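Forums > Television > Reality and Factual > Totero

Search this forum Advanced search Go

Totero season two – longer episodes, new host

driftwood_al
I just finished the third episode of the new season and wanted to see what other people think. For anyone who hasn't watched, Totero follows a group of families who take over empty shops in a small town and try to keep them open through the winter. First season was in a fishing port. This one is in Mustau, which is inland and a lot quieter.

The big change is the running time. Episodes used to fit in an hour with ads. Now they are 72 minutes without them, and I feel every minute. The bakery family got one short visit in the whole third episode and the rest was the argument over the parking spaces.

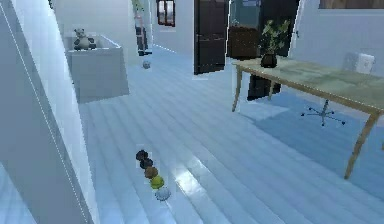 I also miss the plain way the first season was cut. You saw somebody open up in the morning, you saw the till at night, and then the next family. Now there is music under everything and each part stops right before the thing you wanted to know.

kettle_and_co
I like the longer episodes. In the first season I could never remember which family had the shoe repair and which had the hardware store. By episode three this time I know all of them. The parking argument mattered too. The hardware store can't sell lumber if trucks can't stop out front.

driftwood_al
It mattered for ten minutes. They gave it half the show.

northline
What does everyone think of Valentin Leclerc as host? I thought he would be too polished for it, but he mostly stays out of the way. In the second episode he sat at the counter of the flower shop and let the mother talk about the loan for a long time without cutting in. The old host would have made a joke.

kettle_and_co
He is fine. I would still do without a host. The families can explain their own business.

rosalind_p
I grew up a short drive from Mustau and I will say the town looks better on screen than it does in February. They picked the main street and left out everything past the rail line. My aunt says 300 people turned up to the open meeting before filming and most of them were worried about traffic. None of that made it in, and I would have watched a whole episode of it.

northline
There was a short clip of the meeting in the first trailer. It must have been cut later.

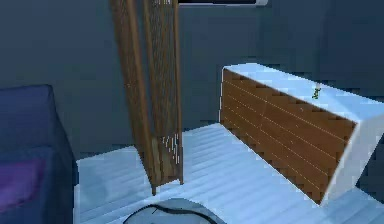 FINALE TALK – SPOILERS FROM HERE DOWN

mod_hensley
I moved the posts about the finale into this part of the thread. It airs on 3rd May but Tarkard put it up early for subscribers, so some of you have already seen it. Please keep finale posts down here.

northline
Saw it last night. I did not expect the bakery to close. They had the best sales of anybody in the middle of the season, and then the oven repair took all of it. The father reading the invoice out loud was hard to watch. I think the show should have helped. Lecomte made the thing, they have a budget, and one oven is not much next to a camera crew for a whole winter.

driftwood_al
Disagree. Once the production company pays for an oven it turns into a different show. Everybody signs up knowing the deal. The rent is covered and nothing else is.

northline
The rent was covered in season one too, and they still fixed the roof at the boat shop.

driftwood_al
The landlord fixed that roof. It is in episode five, the landlord says so himself.
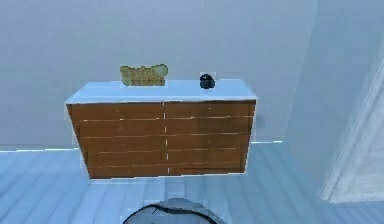
rosalind_p
Landlord or not, the family at the boat shop thanked the crew for it in the reunion special, so I can see why people remember it that way. On the bakery, I would rather know what happened to them afterward. Two kids in that house and the finale gave them one line of text at the end.

kettle_and_co
Same. The shoe repair got a full epilogue and they were never in trouble. I went back through the totals they show on screen and the bakery was only 1,098 short of staying open. That is a bad month, it isn't a bad business.

mod_hensley
There was an interview with Josphat Kashindye up on the Tarkard page for a while. He edited both seasons. He said the bakery family asked for the ending to be kept short and the channel went along with it.

northline
OK, that changes it for me. I take back some of what I said about the ending. I still think they should have paid for the oven.

driftwood_al
Fair enough. Does anyone know if there is a reunion this time? Last year's was in July, and that was the best episode they made.

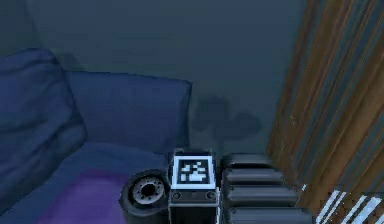
Blue sofa with a purple blanket

kettle_and_co
Nothing announced that I can find. The reunion worked last year when they put all the families in one room and let them compare their books. I hope Leclerc leaves that part alone.

rosalind_p
My aunt says the flower shop is still open and the hours are longer than they were on the show. She hasn't been by the bakery building.

34 posts in this thread, older replies hidden

Contact us | Forum rules | Copyright the forum and its members | Back to top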